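Ticket: Gripper drops to half speed during visitor demos
Site: Lastville open day
Opened by: Rhea Cruzado
Assigned to: Huia McKinnon
Status: Pending customer
Opened: August 2018

Rhea Cruzado wrote:

Hello all, and thank you again for lending us a hand with the open day, it means a lot to everyone at this end. I'm writing because we had a bit of trouble with the hand-held gripper in the morning session and I would love to get it sorted before the Trerkum visitors come through. The morning group was lovely, by the way, lots of questions, and one gentleman stayed well past the end to talk about his old job in a bottling plant.

What happens is this. The gripper opens and closes fine when I first pick it up. After I've handed it to a couple of visitors and they've each had a go at the sponge and the paper cup, the closing gets slow — I'd say half of what it was — and the readout on the laptop starts to lag behind the fingers. If I put it down and leave it alone for a few minutes it comes back. It has done this 7 times since we opened the doors. I wrote the times on the back of the sign-in sheet, which Rochelle now has.

Things I've tried so far: restarted the Skomilov software, restarted the laptop, swapped the cable for the spare in the blue pouch. None of it made a difference that I could see.

Huia McKinnon wrote:

Hi Rhea, thanks for such a thorough write-up, and I'm glad the morning group enjoyed themselves. Could you tell me which version of Skomilov you're on (it's under Help, bottom line) and whether the laptop is on the wall charger or on battery? Also, are visitors holding the trigger down between tries? There is a protective setting that slows the motor when it has been squeezing against something for a while, and people who are new to it do tend to hang on for dear life.

Rhea Cruzado wrote:

Version 2.2, and on the charger the whole time. As for hanging on for dear life, yes, I'm afraid that's a very fair description of the school group! I've asked the afternoon people to let go fully between objects and I'll report back. Aroha Trevaskis is standing next to me and says the same thing happened to her in June at the Subramaniam visit, and that somebody changed a number somewhere and it went away. She doesn't remember who or what number, sorry.

Huia McKinnon wrote:

That would have been Huia Baxter (the other Huia, we get each other's mail all the time). I've added her to the ticket. Rhea, in the meantime please leave the hold limit where it is. I know it's tempting to turn it up with a line of people waiting.

Huia Baxter wrote:

Hello Rhea, hello Aroha! Yes, that was me. The number was the rest time between squeezes, in Settings, then Motion. The Subramaniam unit had it at zero, so the motor never had a breather and the protection kept kicking in. I set it to 2 seconds and we had no slow closing for the rest of that day. You'll need to save the profile and reconnect afterward or it quietly goes back to the old value, which cost me a good part of a lunch break.

The lag on the readout may be a separate matter. The laptop draws a live graph, and if it's been left running since you opened the doors it will have a lot to draw. Clear it between groups and see if that helps.

Rhea Cruzado wrote:

Found it, and ours was at zero too. I changed it, saved, reconnected, checked that it had stuck. We then ran one group of around 20 people through with everybody letting go between objects, and it closed at normal speed from the first visitor to the last. I cleared the graph before they came in and the readout kept up nicely. I can't swear which of the changes did it, as I made them all together, and I know that isn't how you like it done.

One more question while I have you both. Rochelle Donnelly is taking over the table for the last hour and would like to know if the pad needs wiping between groups, and with what. A lot of hands have been near it by now.

Huia McKinnon wrote:

A dry cloth is plenty for today, with the power off, and please keep sprays away from it. I'll leave the ticket open until Rochelle has had her hour. If it slows down again, ask her to note the time and what was being squeezed, and to save the log before she closes the laptop — the log is the part I'll miss most if it's gone. Good luck with the Trerkum crowd, and do tell Aroha I said hello.

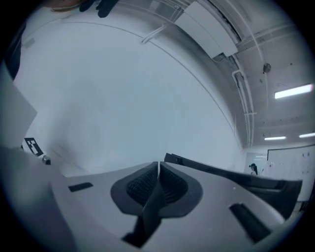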